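Print this page | E-mail this page

Premberg Fetch Log: README

This package holds the play records collected from owners testing the Premberg indoor ball launcher for small and medium dogs. It covers launch settings, session lengths and owner notes. It does not include any audio, addresses or veterinary records.

What the files contain

sessions.csv has one row for each play session. A session starts when the launcher is switched on and ends when it is switched off or goes to sleep. The launcher goes to sleep after 25 minutes without a ball in the hopper.

dogs.csv has one row for each dog: weight range, age range, coat type and whether the dog had used a launcher before. There are 56 dogs in the file. Two dogs in the same home have separate rows but may share sessions, so use the link column when joining the tables.

notes.txt holds the comments owners typed into the form. Spelling was left alone. Names of people and streets were taken out by hand.

How the data was gathered

Owners signed up at the Bainbridge and Grosberg stores and took a launcher home for 90 days. They were asked to use it as they normally would, on carpet or hard floor, and to fill in the form the same evening. Some filled it in a week later. Those rows are marked "late" and the session length should be treated as a guess.

The launcher has 3 distance settings. Near is meant for hallways, middle for living rooms and far for basements or garages. The setting is saved at the start of a session, so a change made partway through will not show up.
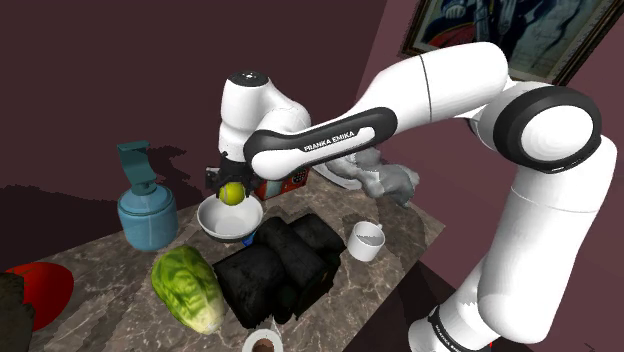

Balls were supplied with each launcher. Owners who used their own were asked to say so in the ball_source column. Balls that are too soft tend to stick in the chute, and a heavily chewed ball can trip the jam sensor even when the chute is clear. If you are studying jams, leave out rows where ball_source is "own" or blank.

Cestine launchers were used in a few homes when the first batch ran out. The housing is different but the motor and timer are the same. The model column shows which one was used. Jam counts from the two models have not been compared, and we would not pool them without checking first.

Known problems

- Units handed out before June recorded time in whole minutes. Later units record seconds.
- The weight range is what the owner reported. No dog was weighed in the store.
- Puppies under six months were not accepted, so the file says nothing about them.
- A dog that lost interest and a dog that was called away look the same in sessions.csv. Sometimes notes.txt will tell you which it was.
- Three rows in dogs.csv have no coat type. The owners skipped the question.

Suggested uses

The records are suited to looking at how long dogs stay with an automatic toy and how that changes over the loan period. They should not be used to set exercise advice for a breed. Breed was not collected.

Using the files

Both CSV files are comma separated with a header row. Blank means not answered. Zero means zero. Please keep this README with any copy you pass along, and list the version number from the first line of sessions.csv if you publish a chart or table.

Corrections can be left at the service desk in either store or sent through the contact form. Fixes go into the next version and are listed in changes.txt.

We use cookies to remember your settings and count visits. By continuing to use this site you accept our cookie policy. Accept | Settings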